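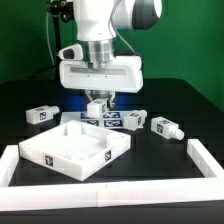
Fahrradtechnik für Alltagsfahrer, Einheit 4: Kettenverschleiß und Kettenpflege
Kursskript, Stand 30. Januar 2019
Gertraud Fuchs

Worum es geht

In der letzten Einheit waren die Bremsbeläge dran, jetzt kommt die Kette. Über kaum ein anderes Teil am Rad wird so viel behauptet und so wenig gemessen. Wer in drei Werkstätten fragt, bekommt drei Wechselintervalle genannt, und meist hat das kürzeste davon derjenige, der die Ketten verkauft. Ich bitte Sie, auch meine Angaben nicht einfach zu übernehmen. Messen Sie am eigenen Rad nach.

4.1 Was an der Kette verschleißt

Man sagt, eine Kette "längt sich". Das Wort führt in die Irre. Die Laschen werden im normalen Betrieb praktisch nicht gedehnt. Abgetragen wird Material zwischen Bolzen und Innenlasche, dort entsteht Spiel, und weil sich dieses Spiel über alle Glieder summiert, wird die Kette insgesamt länger. Die Rollen nutzen sich ebenfalls ab, das ändert den Abstand der Bolzen aber nicht. Merken Sie sich den Unterschied, er wird gleich bei den Messlehren wichtig.

Eine gelängte Kette sitzt höher auf den Zähnen und verteilt die Last schlechter. Die Ritzel passen sich ihr mit der Zeit an. Legt man dann eine neue Kette auf, springt sie unter Last, meistens auf dem Ritzel, das man am häufigsten fährt.

4.2 Messen

Die einfachen Einstecklehren sind billig und schnell, und ich traue ihnen nur halb. Viele drücken die beiden Rollen am Messpunkt auseinander und zählen damit das Rollenspiel zur Längung hinzu. Das Ergebnis fällt zu pessimistisch aus. Bei unserer Lehre von Trivik galt im Kurs auch schon eine Kette als verschlissen, die frisch aus der Packung kam. Lehren mit drei Anlagepunkten, die beide Rollen in dieselbe Richtung drücken, sind besser.

Am ehrlichsten ist immer noch ein gutes Stahllineal. Zwölf volle Glieder (je ein Außen- und ein Innenglied) messen neu 12 Zoll, also 304,8 mm, von Bolzenmitte zu Bolzenmitte. Die Kette muss dabei gespannt sein. Bei 0,5 Prozent Längung sind es gut 306,3 mm. Messen Sie an mehreren Stellen und schreiben Sie den größten Wert auf.

Als Richtwerte verwenden wir:
11-fach und enger: Wechsel bei 0,5 Prozent
bis 10-fach: Wechsel bei 0,75 Prozent
Nabenschaltung mit einem Ritzel: 1 Prozent ist meist vertretbar

4.3 Schmieren

Jetzt zum Glaubensthema. Salamatu Kpodo hat im April zwei Mittel über jeweils 800 Kilometer auf demselben Arbeitsweg gefahren, erst das Öl von Katwood, dann das Wachs von Allier. Der Unterschied in der Längung lag innerhalb dessen, was man mit dem Lineal überhaupt ablesen kann. Das beweist wenig - ein Rad, eine Fahrerin, zweimal anderes Wetter. Es beweist aber auch nicht, was auf den Flaschen steht. Wenn ein Hersteller "dreifache Lebensdauer" verspricht, fragen Sie: dreifach im Vergleich wozu?

Was sich aus meiner Sicht halten lässt: Schmierstoff gehört in das Gelenk, außen sammelt er vor allem Staub. Ein Tropfen je Rolle, kurbeln, einwirken lassen, abwischen. Das Abwischen wird am häufigsten vergessen. Von Tauchbädern mit Entfetter bei montierter Kette halte ich nichts, auch wenn das Reinigungsgerät von Opoku ordentlich gebaut ist. Der Entfetter zieht in die Gelenke und ist beim nächsten Ölen oft noch drin.

4.4 Lohnt sich die teure Kette?

Manchmal. Beschichtete Bolzen können etwas bringen, hohlgebohrte sparen ein paar Gramm. Wer bei jedem Wetter pendelt und das Rad draußen abstellt, fährt mit einer einfachen Kette und rechtzeitigem Wechsel vermutlich günstiger. Rechnen Sie die Kassette mit: Bei einer Kette für 18 Euro ist frühes Wechseln keine große Entscheidung.

Aufgabe bis zur nächsten Einheit

Messen Sie Ihre Kette mit dem Lineal an drei Stellen und, falls vorhanden, mit einer Lehre. Notieren Sie beide Ergebnisse, das Schmiermittel und die geschätzte Laufleistung. Wer die Laufleistung nicht kennt, schreibt "unbekannt" hin und rät bitte nicht. Kettennieter und Verschlussgliedzange sind im Kurs vorhanden, alte Ketten zum Üben bitte mitbringen.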